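Home | Reviews | Kits | About

Two weeks with the Girkirex suturing rig

I've had the Grumico demo unit for 14 days now and I'm kind of hooked! You get two gripper arms, a controller and a pack of 16 curved needles.
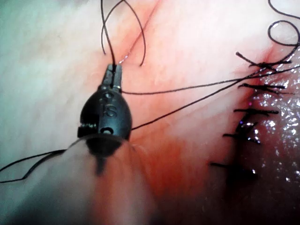
Setup

Took me around 70 minutes, mostly cables. The Nellus software found both arms on the first go – my old Vanhove kit never did that.

The wrists are tiny and they follow your hands really smoothly.

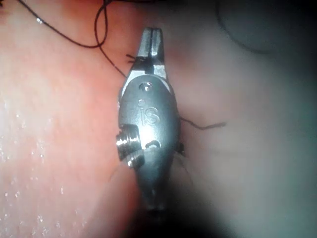 Thread is where I struggle. It's black and super fine, and I keep pulling too hard. 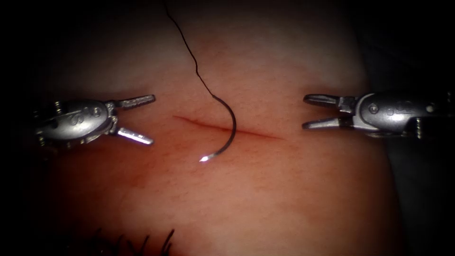 I'd still like a better manual (the knot chapter is one page, come on). Renting through July, then we'll see.

Print | E-mail this post

Contact | © Bench Notes | Back to top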